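3. Method

3.1 The bins

We were given two old metal bins from the Stilstead store room and decided to use them as they were. Both are grey sheet metal, open at the top, with sides that slope inwards to a smaller floor. Hefin Penry wanted to line them with felt to cut down the noise, but the lining would have hidden the marks on the metal, and we wanted to know whether a shiny, scratched background made the sorting slower. We left them bare and stood them one behind the other on a wooden table.

3.2 The bars

The bars came in two kinds, orange-red and dark green. The orange ones are longer and slimmer, so a person can tell the kinds apart by colour or by shape. This mattered for the second part of the project, when Ratree Nilsuwan repeated the task with the lights turned down. Before each round the bars were tipped into the front bin by hand and left as they fell – we did not straighten them.

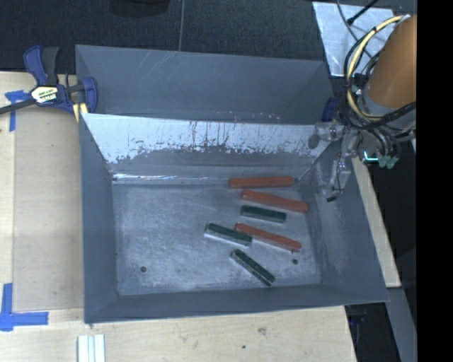 Figure 2. Orange and green bars in the front bin at the start of a round.

The bars often ended up together on one part of the floor. When two were side by side with only a narrow gap, people tended to push one away with a fingertip before picking up the other. Fedir Maksymiv noted this as a "nudge" on the record sheet. We had not planned to record nudges, and the first eight rounds do not have them.

3.3 The task

Each person moved the orange bars to the back bin first and then the green ones, using one hand. Iestyn Price kept time with a stopwatch. A round was stopped and repeated if a bar was dropped on the table. We completed 39 rounds in June, all in the afternoon, when the room was free.

3.4 Problems

The holes in the floor of the front bin were a worry at first, but they are small and no bar got caught in them. Glare was more of a problem. Two people said the light on the metal was distracting, and we moved the desk lamp to the other side of the table after that. The rounds done before the lamp was moved are marked with a star in Appendix B.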